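Corn! Where It Comes From and How It Gets to Your Plate

Posted August 18, 2025
Nanari Kids — Food Corner

Quick one today, because corn season is short and you should be eating some.

So. What is corn? A vegetable? Sort of. A grain? Also yes. If you pick it young and juicy we call it sweet corn and eat it like a vegetable. Leave it on the stalk until it gets hard and dry, and now it's a grain. Same kind of plant. Popcorn is its own type, with a really tough shell, which is why it goes bang.

Corn is a grass. Really! A giant one. Some kinds grow over 8 feet tall. Go stand next to one if you can. You will feel like a bug.

How an ear grows

At the top of the plant is the tassel. That's the fluffy bit that drops pollen, like yellow dust. Lower down are the baby ears, and out of each ear comes the silk — those sticky threads that get stuck in your teeth. The wind blows the pollen onto the silk. One thread, one kernel. Every single kernel has its own thread! If a thread gets missed, you get a gap in the row. Look for gaps next time.

The green leaves wrapped around the ear are the husk. Like a jacket. Keeps the kernels from drying out and keeps some of the bugs away (not all of them, sorry). 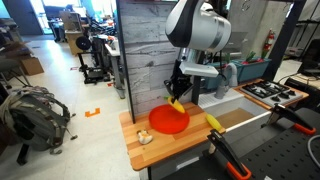 Playing kitchen is a good way to practice cooking corn. No hot water, no grown-up needed. First job, shucking. That means pulling off the husk and silk. Toy corn usually comes already shucked, so pretend. Pull, pull, pull, throw it in the compost. The yellow ears on this wooden counter still have their little green tips, and you can use that end as the handle. Next, rinse at the sink. Then over to the stove for a pretend boil, count slowly to twenty, and on to the round plate. Got two ears? One for you, one for a freind. Butter is optional.

In a real kitchen a grown-up does the boiling part. You can still do the shucking. Do it outside if you can, silk goes everywhere.

What else is corn in?

Lots of stuff. Tortillas. Corn flakes. Cornbread. Polenta, which is a kind of thick yellow porridge. Animals eat it too — cows, pigs, chickens.

And it isn't always yellow. There's white corn, blue corn, red corn, and ears with all the colors mixed up. People in Mexico started growing corn thousands of years ago from a wild grass called teosinte, which had tiny hard ears. They saved the best seeds every year and planted them again. Slowly slowly the ears got bigger.

Try this

Save a few popcorn kernels before anybody pops them. Put them in a damp paper towel, inside a clear bag, near a window. Check every day. In about a week you should see a root poking out, then a green shoot. Keep the towel damp but not soaking or they get moldy, yuck.

Next up in Food Corner: peas, and why thier pods are so good at popping open.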